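Comparing two grippers on bowl handling: speaker notes
Karine project, internal methods session, 2022-01-18 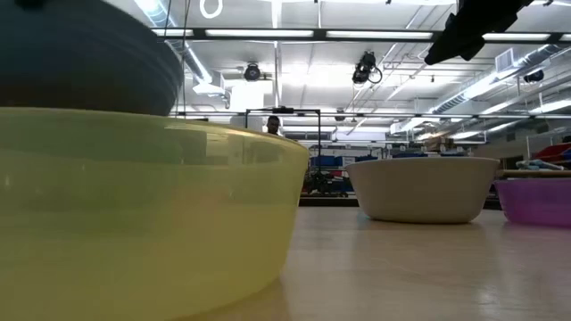 Slide 1. Scope

Keep this short. The talk covers one task family, bowls on a tabletop, and two grippers: the stock parallel-jaw unit and the Mallberg with padded fingers. Same arm, same controller, same operators for both. State early that this is a comparison of hardware under teleoperation. No learned policy is involved in any number shown today.

If asked why bowls: they nest, they slide, the rim is the only good grasp on most of them, and every site has them.

Slide 2. Task definition

Three variants. Single pick and place, bowl upright, target is a taped square. Nesting, smaller bowl into larger. Unnesting, top bowl off a stack of two.

Success for pick and place: bowl upright, base fully inside the square, arm clear of the bowl at the end. Success for nesting: inner bowl seated, outer bowl moved less than one bowl radius. Unnesting is the hard one. A trial where both bowls lift and the lower one drops counts as a failure even if the top bowl ends up in the square. Say this explicitly, it was scored differently in the first pilot and people may remember the older figures.

Slide 3. Trial counts

315 trials attempted. 273 kept. The other 42 were dropped before scoring: controller faults, missing camera streams, and one block recorded with the wrong gripper label. None were dropped for outcome. The list of exclusions is in the appendix with a reason for each.

The split between grippers is not exactly even. The mislabeled block cost the Mallberg more trials than the stock unit. Rates are computed per gripper, so this changes the error bars and little else.

Slide 4. Hardware settings

Stock unit: force limit at the factory default, rubber pads, full stroke. Mallberg: force limit lowered to match the stock unit as measured at the fingertip with a load cell. Do not quote the datasheet forces here. They are specified at different points along the finger and cannot be compared directly.

Closing speed was matched to within what the two controllers allow. The Mallberg controller quantizes speed in coarse steps, so the match is approximate. Cable routing differs too. The Mallberg cable leaves on the wrist side and limits rotation at one end of the range. Operators reported it; we did not measure it.

Slide 5. Cameras

Wrist camera plus one fixed view at table height. The low view was chosen for rim clearance: it shows the gap between fingertip and rim better than an overhead view does. The cost is occlusion. A bowl close to the lens hides a large part of the workspace behind it, and the automatic scorer has no way to tell a hidden bowl from a missing one.

Translucent plastic is a second problem. The segmentation model tends to merge a translucent bowl with whatever is behind it, and depth on the side wall is unreliable. Opaque bowls segment cleanly under the same lighting. For this reason all translucent-bowl trials were scored by hand, two passes, disagreements resolved on the wrist view.

Glossy tabletop: reflections from the ceiling lights show up as false edges. Lowering exposure helped. A matte table cover helped more, but it changes the sliding friction, and we left it off for the scored trials.

Slide 6. Results, pick and place

Both grippers are near ceiling. The difference is inside the error bars. Do not spend time here. Move on after one sentence.

Slide 7. Results, nesting and unnesting

Nesting: small advantage for the stock unit. The fingers are thinner and come out of the gap with less contact. The padded fingers sometimes drag the inner bowl on release.

Unnesting: clear advantage for the Mallberg. Most stock failures are slip at the rim during lift. The pads hold a thick rounded rim better than the flat rubber does. On thin rims the advantage shrinks.

Median time per unnesting trial was 14 seconds with the Mallberg. The stock unit is slower, mainly from regrasps. Show the histogram and let them read it. The long tail is real and should not be trimmed.

Slide 8. Pad wear

We inspected pads after every 100 cycles or so. The stock pads showed polishing at the tip. The Mallberg pads picked up dust and had to be wiped. Grip on smooth plastic dropped noticeably between wipes. Trial order was shuffled across bowls, but the two grippers were run in separate blocks, so wear and gripper are partly confounded. Admit this before someone raises it.

Slide 9. Replication at Gruvuvwood

The Gruvuvwood site has the same arm with the Sotomayor controller. They will repeat the unnesting variant only. Runs are planned for July. Their table is higher, so the fixed camera needs a new mount and a new calibration. Bowls will be shipped from here so that the rims match.

Slide 10. Open items

Interleave grippers within a session, if the tool changer is ready.
Second fixed camera, opposite side, for occluded trials.
Measure wrist rotation loss from the Mallberg cable.
Decide whether translucent bowls stay in the automatic scoring set.

Backup slides: force calibration curve, exclusion list, scoring sheet. Leave the force curve open during questions.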